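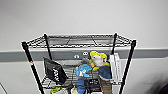

2 min read

Blurry head camera frames: does low resolution hurt the pick policy?

Posted by Liviu Zamfir

I'm trying to reproduce the main result from the Garnow paper, where a policy trained on small, low-resolution frames picks soft toys off a wire rack about as well as one trained on full-size frames. My frames look like the one at the top. The light-blue plush and the bigger yellow and white one are easy to find, but the lettering on the black package can't be read at all.

I have 387 demonstrations. The policy does fine on the plush toys and badly on the white upright things at the right end of the shelf. Should I record everything again at a higher resolution, or is something else wrong?

Kane Harawira

Don't record again yet. We ran the same comparison on Isileo with 479 demonstrations, and resolution made little difference for anything with a strong color. Pale items against a pale wall were where we lost picks - the edges wash out once you shrink the frame. Try a crop around the target at full resolution, fed in next to the small frame. That got most of it back for us.

Also check how many of your demonstrations go for the white items. We had 8 at first, and adding 40 more helped more than the crop did.

Panganiban

Wire shelves are bad for depth too. If you use depth, turn it off and compare.

bolance_user

Same problem here, following.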